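Last updated: 2 Apr 2026

We use cookies to remember your settings and to count visits to this page. By continuing to read, you accept their use.

About the Ollodton Institute for Household Automation

The Ollodton Institute studies whether machines can take on the ordinary chores of a home or a small workshop. We teach, we test, and we publish what we find, including the results that disappoint our partners.
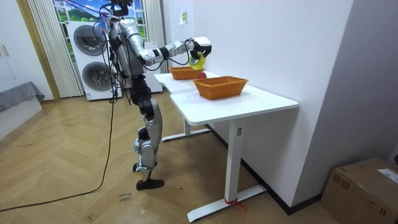
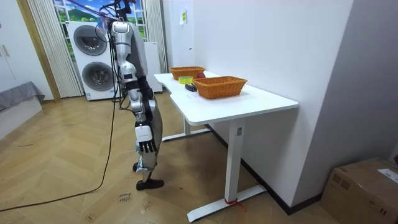
Tabletop work with wicker baskets at our Plillivley site.

The Institute offers 8 courses each year and runs 4 long-term studies. Students learn to plan a trial, keep a proper record, and judge a task by the standard a householder would apply. A chore is counted as done only when a person has no need to do it again.

Our present answer to the question we are most often asked is a cautious one. In the Chow Study, which closed in November, machines completed 69 percent of simple sorting and putting-away tasks without help. For folding and wiping the figure was 40 percent. We do not yet consider these results good enough for a home without supervision, and we advise the public accordingly.

The Bastau Program applies the same methods to shop-floor duties such as packing, restocking, and clearing benches. Small firms may submit a task for review through the Institute office. Reports are sent to the firm first and are then placed in our open library.

Related items
Courses and admissions
The Chow Study: summary of results
Bastau Program: how to submit a task
Visiting the Plillivley site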